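Street sounds page wins over Cundstead, 18 seconds at a time

A Groltell page made up entirely of short sound recordings from one street in Cundstead has become the most followed local page on the network, and it's a delight to listen to.

Sounds of Abubakar Street went up in March with a single clip of rain on a bus shelter roof. By the end of last month it held 737 recordings and had 1118 followers, a big crowd for a page about a street that's only two blocks long. There are no videos. Each post is a plain coloured square with a play button, a few words of caption and the time of day it was recorded.

Clips can't run longer than 18 seconds. The page's pinned post says that was the longest recording the owner's old phone would send without failing, and the limit stayed when the phone was replaced. It suits the thing perfectly. You get the tram bell, or half an argument about parking, or a magpie going off at full volume, and then you're on to the next one.

The most played clip so far is called "Roller door, 5.40 am". It's the bakery on the corner opening up, with a long metal rattle, a cough, and then somebody whistling four notes of a tune that followers have been trying to name ever since. The comments underneath now run to several screens. Guesses include two hymns, a footy song and the jingle from a carpet ad that went off the air years ago. (The carpet ad has my vote.) 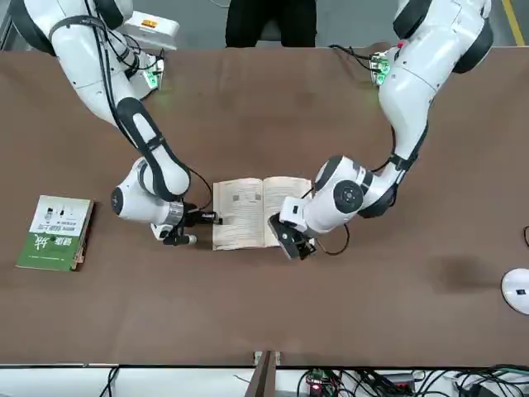

Other favourites include the school crossing whistle, the wheelie bins on collection morning, and a run of posts following one squeaky gate through the winter. When the gate was finally oiled in August, the page posted 18 seconds of it swinging in near silence. More than a hundred people left a comment, most of them sad about it. One wrote, "I used to hear that gate from my bedroom when I was eight. Please un-fix it."

That comment came from overseas, and plenty of the page's followers are in the same boat. They grew up in Cundstead and moved away, and they're using the clips to visit. A thread started by a former resident asking for "the echo under the rail bridge, if anyone is walking past" had three different recordings in it by tea time, including one with a child shouting the requester's name as loudly as possible. If you only listen to one thing on the page, make it that.

Requests have since become a regular part of it. On the first of each month the page posts a blank square and followers ask for whatever they're missing. Not everything can be found. The old cinema's ticket machine is long gone, and so is the fountain, but the fish shop still has the same bell on its door, and hearing it set off a long and very happy conversation about potato cakes.

The page has done some practical good as well. In June a clip titled "What is this hum?" drew 112 replies overnight, with people all along the street comparing what they could hear from their kitchens. They narrowed it down to a fan on the roof of an empty shop, the owner saw the thread, and the fan was switched off the next day. The follow-up post, "No hum", is still getting likes.

Groltell itself has taken notice. The network is better known for its buy-and-sell boards, and audio posts were tucked away so deep in the menu that many users didn't know they existed. The company says it will move the record button to the main posting screen in its October update, and it named the Abubakar Street page in its notes as one of the reasons. It's also adding text descriptions for audio, so people who are deaf or hard of hearing can follow along. The page has started writing its own already, and they're a joy to read. The one for the bakery clip says: "Metal going up in a hurry. Someone not quite awake. Four cheerful notes." 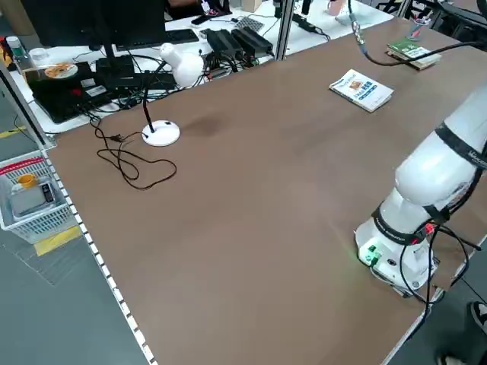
Of course Plarnard wasn't going to sit quietly while its neighbour had all the fun. A rival page, Louder in Plarnard, opened in July and has been cheerfully picking fights ever since. It claims a better train horn, a meaner goose and the region's noisiest set of library stairs. The two pages now hold a play-off each month, one clip each on an agreed theme, with followers of both voting over two days. Cundstead took "Kettles". Plarnard won "Dogs" by a mile, and deserved to, thanks to a beagle that seems to be saying hello.

This month's theme is "Doors", and the Cundstead side is treating it as a home game. The fish shop bell has been put forward, along with the bakery's roller door and a creaky side entrance at the swimming pool that has built up a keen following of its own. Plarnard is keeping its choice secret, though a clip posted and quickly deleted last week sounded an awful lot like a bank vault.

There are a few house rules for anyone who'd like to send something in. Recordings must be made on Abubakar Street or within earshot of it. Private conversations aren't accepted unless everyone heard in them has agreed, and the parking argument went up only after both drivers said yes — one of them asked for a copy. Music from radios is turned away for copyright reasons. Wind noise is fine, and the page says it is "a local specialty".

Clips can be sent through the page's inbox on Groltell at any hour, with a caption of 10 words or fewer. The page is asking in particular for sounds from after midnight, which it's short on, and for anyone who might have an old tape of the fountain tucked away in a drawer.

Voting for "Doors" opens at 6 pm on both pages and followers of either one can take part. The four-note whistle remains unsolved.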